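Trutham Freight Link: progress report to the Husel Transport Fund
18/10/2024
Prepared by Farzad Zamani, project manager 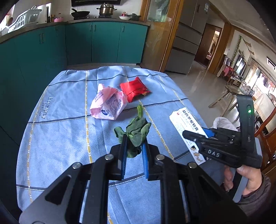 Where the work stands

The new rail siding at Brurnholm is laid and connected to the main line. The points were tested under the signalling team's supervision and passed on the second attempt. The first attempt failed on a detector fault, which the supplier put right under warranty. The cost of the repeat test fell to them and does not appear in our claim.

The loading pad beside the siding is finished apart from the drainage channel on the north side. The channel covers arrived in the wrong load class and went back. Replacements are on order. Until they are fitted, road vehicles are using the southern half of the pad only, which is enough for trial running but not for a full timetable.

Customs and border clearance

This has taken more staff time than any other part of the project. Goods leaving Brurnholm for the port at Trutham will be cleared at the terminal before loading, so that wagons can go straight to the quayside. The inspection building has power, water and a working data line. The cold room for fresh produce is running, and we have asked for it to be added to the terminal's existing approval.

We applied for that approval in July. The inspector came once, asked for a change to the floor gradient at the door and a second hand basin, and has both in writing from us as completed. We are waiting for a return visit. Fresh goods cannot move by rail until it has taken place. Dry goods are not affected.

Trial running

Simard, the operator, has run 7 trial trains since the siding opened. All carried dry goods or empty boxes. Two left late. One was held for paperwork that had been sent to the old office address, and the other waited for a driver. The address has been corrected on every form we control, though one shipper is still using an old template and we have written to them again.

Unloading at Trutham is slower than planned. The crane crew there works to a shift pattern set for ships, and our trains arrive near the changeover. Simard has asked for an earlier path from Brurnholm. If it is granted, the trains would reach the port with a full shift ahead of them.

Road access and neighbours

The new access road opened to lorries without any closure of the old lane. The parish council has passed on complaints about reversing alarms in the early morning. We have moved the first deliveries later and marked out a turning loop, so most vehicles no longer need to reverse at all. The loop is painted for now – kerbs will follow with the drainage work.

Spending

Spending is within the approved budget. The extra hand basin and the floor work were met from contingency, as was a payment of £1000 for moving a cable found under the turning loop. We are not asking for further funds. We would like your agreement to carry the unspent training money forward, as the cold room staff cannot be trained fully until produce is moving.

Next steps

Fit the drainage covers and open the northern half of the pad.
Complete the return inspection of the cold room.
Agree the earlier train path with the network.
Run the first loaded produce train, subject to approval.

The next report will include wagon figures by shipper, as your office requested, and a copy of the inspector's letter if we have it by then.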